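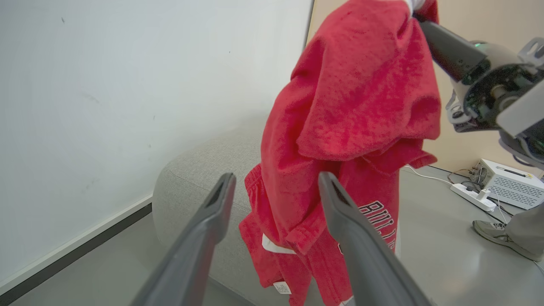 Fig. 1. Red garment hanging from the right gripper, left gripper open in front of it.

Week 11 handout: buying a two-arm kit for cloth work
R. Wickramasinghe
Apr 13, 2018

Read before lab. Slides are up but missing the table, so use this one.

Product under review: Raltia two-arm kit, sold by Brilmont. Two arms, two-finger gripper on each, head camera, wrist cameras, control box, software. Vendor calls it "laundry ready." Our job is to work out what that phrase is worth to a buyer.

1. Why laundry is hard

Recap from last week, quick. A rigid part has a pose: six numbers and you're done. A shirt doesn't have one in any useful sense. Every fold hides something. Grab it by the wrong point and you get a lump hanging off your gripper, and the lump is different every time.

So the usual plan in the literature:
- grab anything
- lift, let gravity do some of the work
- look for a better point (hem, shoulder, cuff)
- second arm takes that point
- repeat til you know what you're holding

Step three is where most systems lose their time. Keep that in mind when a vendor quotes you a cycle time. Ask which step the clock started on.

2. What the spec sheet says

Arms: 2
Reach: 70 cm per arm
Gripper opening: 138 mm
Quoted time, one garment, basket to folded: 40 s
Setup: "under a day"
Spare finger pairs included: 2

Notes on this. Reach is measured from the shoulder to the wrist flange, not to the fingertip (footnote, page 4, easy to miss). Opening is fine for towels, more than you need for most clothes. The 40 s is for a hand towel. A hand towel! Flat, rectangular, no inside. Not a typical load.

Nothing in the sheet about force at the fingertips. I wrote to Brilmont for it. Answer was a link back to the sheet.

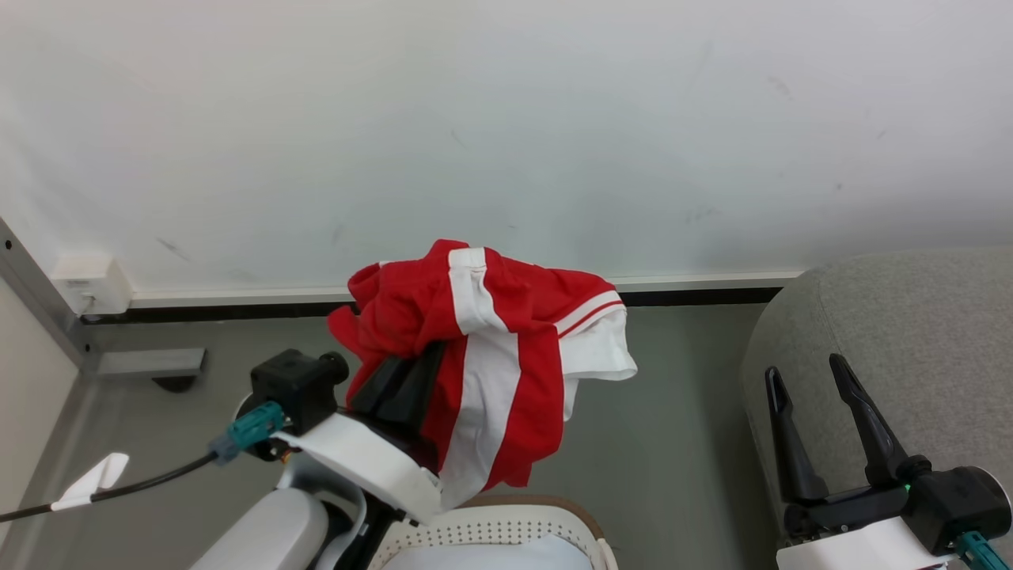 Fig. 2. Garment bunched in the left gripper over a perforated white basket. Right gripper empty.

3. Reading the grasp

Compare Figs. 1 and 2. For each one write down: which arm holds, how much cloth is in the fingers, what you could tell about the garment if this was the only view you had. In Fig. 2 the fingers are partly buried in the cloth. Strong hold, poor information. White trim shows, but which edge is it? Hem or cuff, you would be guessing, and so would the software.

In Fig. 1 there's more hanging length and you get lettering, BULLS, part of it behind a finger. Lettering is a gift. It gives you a front side and an up direction if your model knows how to use it. Plain gray sock gives you nothing.

Terms you need for the quiz:
Occlusion - something blocks the view. Fingers count. Cloth blocking itself counts too (self-occlusion).
Regrasp - letting go and taking hold elsewhere, or passing to the other arm.
Bimanual - both arms on one task, even if one is waiting.

4. The cameras

Best part of the package, in my opinion. Head camera gives the wide view, wrist cameras get in close, and the three streams share one clock out of the box. Anyone who did the July sync exercise knows what that saves you. Exposure is adjustable per camera. Lens caps fall off constantly, tape them.

Weak point is depth. There isn't any. Colour only, so distance to the cloth has to come from the model or from stereo between views, and the wrist views move around while you're working. Pusness sells an add-on depth unit that bolts on under the head. Havent tested it. Adds weight and one more cable to route, and you will
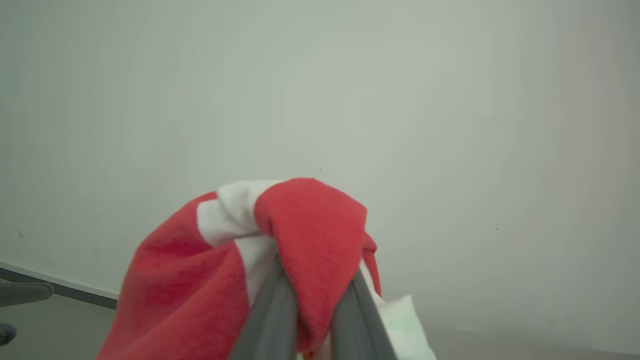

have to recalibrate the whole head mount after fitting it, so budget a morning. The Wijesinghe calibration script from week 6 works here with one change: board size goes in as millimeters, the kit's own tool wants centimeters. Mixing them up doesn't throw an error. It just gives you an arm that reaches into nowhere.

5. Grippers

Long tapered fingers, hollow channel along the inside. Light, cheap to replace, two screws. Good on thick fleece and towel cloth in our runs, worse on thin stuff like lining and dress shirts. We logged 31 failed grasps over the two sessions and the thin fabrics are most of them. Log is in the course folder, filter by fabric column, ignore the rows marked X (operator error, mine).

No tactile sensing. The gripper knows how far it closed and that's all it knows. One layer or three? Can't say. For folding that matters a lot.

Wiring: connector sits right on the gripper housing, cable runs outside the arm. Easy to swap. Also easy to snag, check slack before every run.
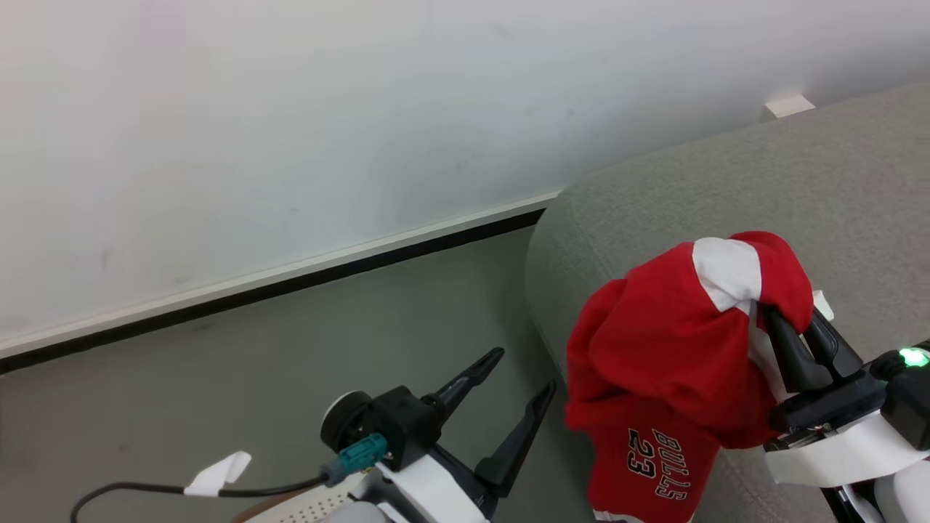
Buyers mostly ask me about the software, so some words on that. Teleop mode is solid, record and replay too. The "auto-unfold" mode is what you pay extra for and it's the part I would want demonstrated on my own clothes before signing. It picks the next grasp point from the head view. Now try doing it yourself on a real case: right gripper clamped on the bunched top of the jersey, BULLS 23 upside down on the part that hangs, left gripper open and low. Where should the left go? Write one point and one sentence of why. There's more than one decent answer, but "nearest red pixel" isn't one of them.

6. Verdict so far

Teaching lab: yes. Research lab: yes if you bring your own policy. Commercial laundry: no, not at this speed, and not without some kind of touch at the fingers. Price is per quote only, so get two quotes and ask for the auto-unfold license as a separate line.

For next week
- Read spec sheet pages 1-6 incl. footnotes
- Three questions you'd send the vendor, typed, one page max
- Your grasp point from section 5, on paper, name on it
- Groups C and D: bring a thin shirt you don't mind losing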